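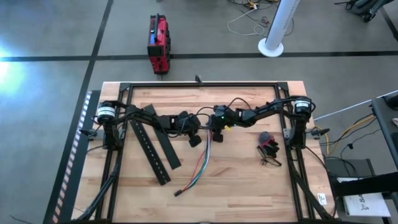
Figure 3. Butcher-block worktop of light wood strips.

3.2 Conditioning and width readings

Strip-built tops shrink and swell mainly across the strips, and the change in width follows the moisture content of the wood with a lag of several days. The tops in the Daltbridge series were conditioned at 30 percent relative humidity until two successive weighings agreed, then moved to 66 percent. Width was read at both ends and at mid-length with the same steel rule. Readings taken within an hour of the move were discarded. Besex oil was applied to one half of the series – both faces and all edges – and the other half was left bare. The spread between end and mid-length readings was larger in the bare tops throughout, and most of it lay in the outer strips. 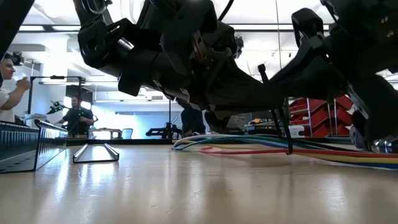 3.3 Fixing and restraint

A top held down along its full perimeter cannot move freely. Sorrentino slotted brackets were used on the long sides so that the screws could travel with the wood, while the short sides were fixed at the center only. Bracket screws were set to the same torque at the start of the run and checked again in December. Nominal length was 600 mm in every case. Two of the Esville tops opened at a glue line near the fixed point; both had been bare, and both are kept in the results given below. 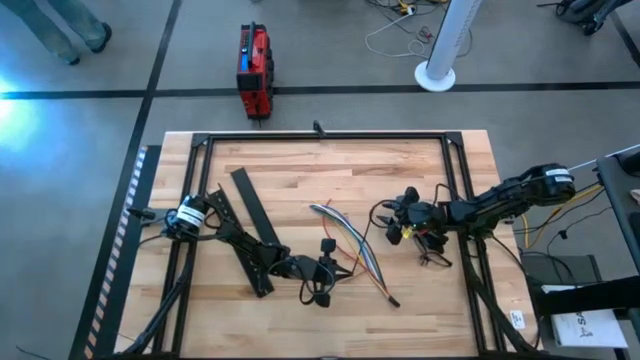 Rosalba Amato objected that the two opened tops should be treated as glue failures and taken out of the shrinkage figures, as the strips on either side of the line had moved no more than their neighbors. The means are therefore given both with and without them in Table 4.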